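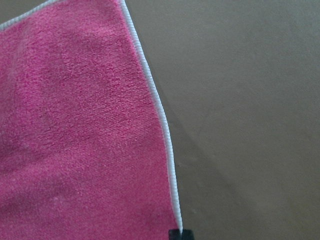
Damix wrist camera and fingertip kit: review after 2,154 cycles

Reviewed by Irja Harju
Posted 1/31/24

We bought the Damix kit in September to replace the worn fingers on our towel cell. The cell has one arm and one table, and it picks up microfibre cloths by the hem and folds them. The old fingers had gone smooth at the tips and were dropping one cloth in every handful. I look after the cell, so the job of fitting the kit was mine.

In the box: two black fingers, a small camera with its bracket, a cable, eight screws and a printed sheet. The sheet covers the fingers well and the camera badly. It gives the torque for the finger screws but leaves out the bracket, so I used the same setting and have had no trouble.

Fitting

The fingers took me half an hour. Clean the mounting faces first. Ours had lint packed in behind the old fingers, and with it there the new ones sat slightly open on one side.

The camera took the rest of the day. The bracket has a slot for tilt and no marks on the slot, so every time you loosen it you start again. I scratched a line on ours with a scriber once I had an angle I liked. I set it so the tip of the finger just shows at the bottom of the view, beside the hem. Any higher and the finger hides the edge you are trying to pick. Any lower and you can't tell where the finger is when something goes wrong.

The cable is too short for our arm. We run it through a Hemmin sleeve and needed an extension, which Damix sells separately.

Setting up for the cloths

The edge finder wants contrast. Pink cloth with white binding on a grey-beige table is about as easy as it gets, and it found the binding on the first try. Our charcoal cloths have charcoal binding and took two afternoons. In the end I turned off the overhead lamp and used a small side light at a low angle.

Watch for shadows alongside the hem. If the light comes from the wrong side, the software can take the edge of the shadow for the edge of the cloth, and the fingers close on the table. There is a shadow filter in the settings. It's off by default and the sheet doesn't mention it. Zulema Acuña on our second shift found it under the exposure menu.

Upkeep

Lint is the main job. I wipe the lens and the fingertips at the start of each shift with a dry cloth. Damix says to check the pads every 2,000 cycles. Ours had some wear at that point on the inside corners, and I swapped the two fingers over -- they are the same part -- and carried on. The count is 2,154 as I write this.

One fault so far. At cycle 283 the picture started dropping out whenever the wrist turned past a quarter turn. The plug at the camera end had worked loose. It has no latch. A cable tie on the bracket fixed it, and I'd put one on from the start.

Compared with the others

We had Undus fingers before this. They were cheaper and the tips wore faster. Zulema used a Gurnetti camera at her last job and liked its bracket better, because it has a proper scale on the tilt.

Score: 4 out of 5. The fingers are good. I'd buy them again without the camera if Damix sold them that way. The mark comes off for the plug and the sheet.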